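Piltent Toy Library, progress report to the Ghanem Fund
Reporting to: Jade Horrocks
11 October 2026

Quick one, full accounts to follow. Loans going well since we reopened in June. 100 families signed up, which was the target for the whole year, so pleased with that. Saturday opening still patchy. Wahyudi covers 2 a month, need one more person on the rota before we can promise weekly.

Shelving is in. Delivery was late and one bay came with the wrong brackets, Fandia are replacing at no charge. Catalog is up to the letter M, Kátia doing the rest as returns come back in. Soft toys are the slow part, every one gets checked for seams and eyes before it gets a number.

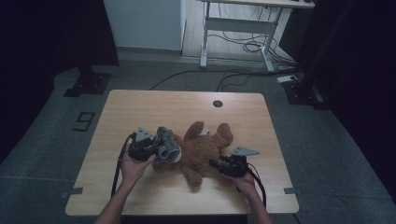 Brown teddy bear on the table.

Money: underspent on printing, overspent on storage boxes. Would like to move the differnce across if you're ok with that, Waltraud has the figures. Late returns down to 8, mostly puzzles. No fines still the policy.

Not done yet: the van. Quote from Sunesik came in too high, waiting on a second. Outreach visits to the 7 villages on hold til then. Also the leaflet translation, my fault, will chase this week.

Next report after the winter session.

Tane Mudgway

Related
Opening hours and how to join
Toy donations: what we can take
Last report to the Ghanem Fund

Contact us | © 2026 Piltent Toy Library | Back to top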